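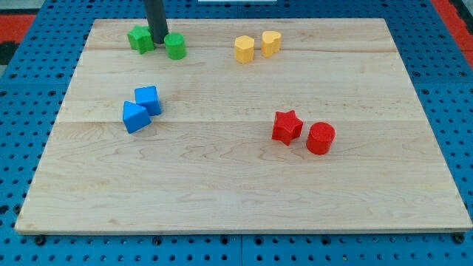
Ticket 84: Sorting cell at Kerkside, finger clipping the neighbouring block
Status: closed
Cell: Daveo arm, Grernora controller, maple board on the blue pegboard

First report
The arm sorts by colour just fine, but when it sets the second block of a pair down it nudges the first one. Worst with the stars. Pairs are meant to sit close with a clear gap between them, and a few are ending up in contact.

Update 1
Ran the pairing job from the top with the speed turned right down, and wow, you learn a lot watching this thing go slow! The finger comes straight down, no wobble at all, so I've stopped blaming the wrist. Checked the bolts along the near edge of the board anyway. All tight.

Update 2
Re-taught the board corners. The far left one was out by 4 mm (no idea how long it's been like that). Saved as a new frame in the Grernora and kept the old one under its old name in case Paju wants to compare. Green improved straight away. Blue didn't, the triangle still finishes up against the cube.

Update 3
Got it, I think! The place routine uses the same spacing for every shape, measured centre to centre. Lovely for two cylinders. A star takes up more room when a point is facing its neighbour, and a cube turned corner-on does the same. The spacing was set at 66 mm in the old job and somebody trimmed it when we moved to the smaller layout. I've added a per-shape allowance of 6 mm for stars, cubes and triangles. Hearts and cylinders stay as they were.

Update 4
Full run at normal speed after lunch, then another with the colours called in a different order. No contact on either. I could happily watch the stars go down all afternoon.

Left to do
Copy the allowance table to the spare controller.
Add the corner check to the December service sheet, before the gripper check.
Paju still to confirm whether the old frame can be deleted. Please don't clear it before then.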